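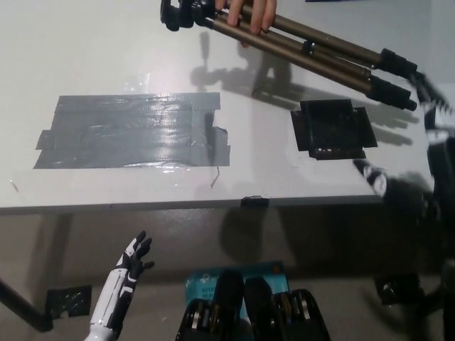
Llevo cuatro meses vendiendo en mercadillos la cerámica de mi hermana y me preguntan mucho por los números. Abro hilo con lo que he apuntado, por si le sirve a alguien que esté pensando en empezar. Aviso de que es largo.

1/ Punto de partida: mi hermana hace tazas, cuencos y platos pequeños. Ella no quiere vender en persona. Yo tenía los fines de semana libres y un coche familiar. Quedamos en repartir a medias después de gastos y lo pusimos por escrito, en una hoja firmada por las dos.

2/ El primer presupuesto fue de 542 euros. Ahí entran la mesa plegable, el mantel, las cajas, el datáfono, el seguro de responsabilidad civil y la tasa del primer mercado. No entra la arcilla ni el horno, que ya los pagaba ella.

3/ El seguro. En dos de los mercados lo piden por escrito antes de confirmarte la plaza. Pedid el certificado con tiempo, el mío tardó nueve días en llegar y casi pierdo el sitio.

4/ El papeleo fiscal lo lleva una gestoría. No voy a dar consejos sobre esto en un hilo porque cambia según cada caso. Lo que sí digo es que hagáis la consulta antes del primer mercado. A mí me cobraron la visita y la di por bien pagada.

5/ Sobre los puestos. El mercado de Smadi es el más barato y el que tiene menos gente. El de Bulley cuesta el triple y hay que solicitarlo con dos meses de antelación. He vendido más en Bulley todas las veces, pero en Smadi me quedó más dinero limpio en dos ocasiones.

6/ Tamaño de la mesa: la mía mide metro ochenta. En Bulley te asignan tres metros de frente y pagas los tres, los uses o no. Ahora llevo además una estantería de cajas de fruta para los platos.

7/ Precios. Empezamos con la taza a 14 euros porque nos daba vergüenza pedir más. La subimos a 19 en el segundo mes. Se venden las mismas. Los cuencos grandes sí se pararon al subirlos de 32 a 38 y los hemos dejado en 34.

8/ Todo lleva el precio a la vista, en una etiqueta de cartón con cordel. El primer día no puse precios y la gente cogía la pieza, le daba la vuelta, buscaba y la dejaba. Muy pocos preguntan.

9/ Embalaje. Probé el papel de burbuja y me comía media caja por mercado. Ahora uso papel de periódico y cartón ondulado en rollo. En casa envuelvo las piezas de dos en dos, con la base hacia fuera. Roturas en transporte hasta hoy: tres tazas y un plato, todas en el mismo viaje, por un frenazo.

10/ El viento. Es lo que más problemas me ha dado. Una carpa sin lastre se va. Cuatro garrafas de ocho litros, una en cada pata, atadas con cincha y no con cuerda. Si dan rachas fuertes no monto la carpa y voy con gorra.

11/ Cinta. Llevad cinta de sobra. La uso para el mantel, para los cables, para cerrar cajas, para marcar en el suelo hasta dónde llega mi puesto. La de embalar normal no aguanta el rocío de primera hora. La de tela sí, pero deja pegamento y hay que limpiarlo con alcohol.

12/ Horarios. En Smadi se entra con el coche a las siete y a las ocho y media tiene que estar fuera. Yo necesito cincuenta minutos para montar sola y treinta y cinco si viene alguien. Para recoger, siempre más de una hora. Envolver cansado es lento.

13/ Cobros. Ocho de cada diez ventas son con tarjeta. La cobertura en la plaza de Bulley se cae hacia las doce, cuando se llena. Mi datáfono guarda las operaciones sin conexión, pero solo hasta cierto importe. Comprobad eso en el vuestro antes de salir de casa.

14/ Cambio: llevo 60 euros en monedas y billetes de cinco. Nunca me ha faltado. La riñonera la llevo puesta todo el rato, también cuando recojo.

15/ Las ferias de Navidad son otra cosa. Para diciembre hay que tener el triple de piezas y mi hermana hornea dos veces por semana. Nos ofrecieron plaza en la de Hondeck, diez días seguidos, y dijimos que no. No había tazas para tanto.

16/ Un error caro. En el segundo mes encargamos 1.000 tarjetas con la web mal escrita. Faltaba una letra. Estuve varias tardes corrigiéndolas a boli y quedan fatal. Leed la prueba en voz alta, y que la lea también otra persona.

17/ Lo que más se vende no es lo que esperábamos. Mi hermana confiaba en los platos azules. Salen las tazas sin asa, que hizo para gastar un resto de esmalte. En el último mercado de Bulley se acabaron antes de la una.

18/ Encargos. Los apunto en una libreta con teléfono, pieza, color y la mitad pagada por adelantado. Sin señal no se hace. Al principio no la pedía y tenemos todavía en el taller seis cuencos con iniciales que nadie vino a recoger.

19/ De otros vendedores se aprende mucho. Dima Qaisi vende jabones dos puestos más allá y lleva once años en esto. Me dijo que pusiera las piezas altas detrás y subiera todo un palmo. Forré dos cajas de vino con arpillera y la gente empezó a pararse más.

20/ También me dijo que no me sentara. Eso lo cumplo a ratos. Siete horas de pie en adoquín se notan, así que llevo una alfombrilla de goma y zapatillas de repuesto.

21/ Internet. Tenemos una tienda pequeña en Millum desde hace dos meses. Ha vendido once piezas. Enviar cerámica es caro y las fotos llevan tiempo. De momento la mantenemos para la gente que coge tarjeta y escribe después.

22/ Números del mejor día hasta ahora: 41 piezas, 275 euros limpios para cada una después de tasa, gasolina, materiales y comida. Del peor: tres tazas, lluvia desde las diez, y la tasa no se devuelve.

23/ ¿Compensa? Como ingreso extra, a nosotras sí. Si cuento las horas de preparación, las mías salen mal pagadas. Las de mi hermana no las hemos contado todavía — dice que prefiere esperar a que acabe el año.

24/ Me preguntan por privado qué carpa tengo. Es de tres por tres, de segunda mano, y no recomiendo el modelo porque una de las patas no bloquea bien. Si encuentro otra mejor lo pongo por aquí.

25/ Añado una cosa que se me olvidaba: pedid siempre el plano del mercado. En Smadi me pusieron una vez al lado del generador y no se podía hablar con nadie. Desde entonces escribo antes a la organización y pido esquina. Unas veces me la dan y otras no.

26/ Siguiente mercado: Smadi, de nueve a dos. Llevo tazas sin asa, cuencos medianos y los últimos platos azules rebajados. Las dudas sobre tasas o seguro dejadlas en este hilo y las contesto por la noche, cuando descargue el coche.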